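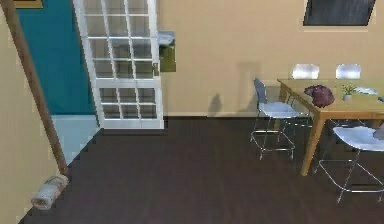

Planner won't go through an open door

posted by mudflap_odom, 30 May 2024

Running the Drala planner stack against the apartment scene, point-to-point nav, no arm. Start is in the dining area and the goal is on the pale blue floor past the French door. The door is open. Planner says no path. It says this instantly, too, with the confidence of a man at a hardware store.

Things tried so far: smaller inflation radius, bigger goal tolerance, different seed, coffee. If I drop the goal anywhere on the dark wood it plans fine, even with all that chair leg chrome by the table.

---

kestrel_nine wrote:

Look at the edge where the blue floor meets the wood. It's stair-stepped. If your costmap is built from the reconstructed mesh, every one of those steps might be a tiny height change, and your traversability layer may be reading them as curbs. Dump the height layer and check before you touch inflation again.

---

paxwell wrote:

Disagree. It's the glass. Door panes in these scans come out as anything from solid wall to a hole in the universe. Half the time the "open" door has a collision hull from back when somebody ran convex decomposition on the door and its doorway as one lump. Turn on collision geometry in the viewer. I bet there's a big friendly brick in the opening.

---

kestrel_nine wrote:

> I bet there's a big friendly brick in the opening

The jagged seam is right there in the render, though.

---

paxwell wrote:

The render is not what the planner sees. I have this on a mug. (I don't, but I should.)

---

mudflap_odom wrote:

OK, dumped both. Collision hull follows the door panel, no brick. Sorry, paxwell. Height layer has a lip of almost 4 cm along the seam, and my max step is set to 2. So kestrel gets the point.

Raised the step limit to 4 and it plans through. It also now thinks it can drive over the rolled-up white cloth in the corner, which I'd prefer it didn't.

---

tinlizard wrote:

Please don't fix a map problem with a robot parameter. We did that at Coritz in February and spent the rest of the month finding out what else our base suddenly believed it could climb. Flatten the floor in preprocessing. Grasetti has a plane-snapping filter that does it per room, and you can pin the threshold by hand.

---

paxwell wrote:

Grasetti's filter also snapped a rug, a bath mat and one low shelf into my floor. It's a great filter if you own nothing.

---

tinlizard wrote:

Set the semantic mask. It only eats everything if you leave the mask at default, and yes, the default is bad.

---

kestrel_nine wrote:

Mask plus a manual polygon on the threshold is what I'd do. And put the step limit back to 2, whatever else happens. Your real base has opinions about towels.

---

mudflap_odom wrote:

Step limit is back to 2. Polygon on the seam, floor snapped on both sides of it, cloth still an obstacle. Plans through the door on 3 seeds. On the next one it goes around the wrong side of the table first, for reasons of its own, and then through the door.

---

paxwell wrote:

Wrong side of the table is your heuristic weight. Different thread, and I'll be wrong in that one too.

---

tinlizard wrote:

Could you upload the polygon file? The Þórarinsdóttir scene set has the same kind of seam at the kitchen, and I'd like to steal your format.

---

mudflap_odom wrote:

Will do when I'm back at the other machine. Coordinates are in the map frame, not world -- I got that backwards once already tonight and flattened a piece of the wall.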